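Getting Your First Pick Working in the Karker Simulator 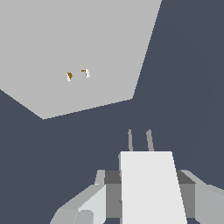

Screenshot: Áine Carroll / Karker starter kit
Jul 18, 2021

I've been playing with the Karker kit from Arkberg for a couple of weeks now, and the part I like best is the simulator that comes with it. You can practice a whole pick before you plug in any hardware!

Start with the wrist view. It's pretty bare bones – plain gray tabletop, slate-blue background, the two fingers poking up from below – but it loads fast, even on my old laptop. With two small objects on the table, choose one as your target in the side menu and leave the other alone for now.

Next, set the step size to 10. The default is 320, and the first time I tried it the arm shot clean past everything (I may have yelped). Nudge the arm in from far away, then stop and check the view again. From a distance the objects are only a few pixels across, so don't try to judge which way they're facing yet. Get closer first.

Once you're happy with the angle, open the fingers, lower, close, and hit Save Path. If you get error 722, your target is out of reach. Renu Lodhi on the Karker forum told me to move the base instead of fighting the wrist, and that fixed it for me.

My one gripe is the manual, which skips the reset key completely. It's Shift+R. You'll be using it a lot.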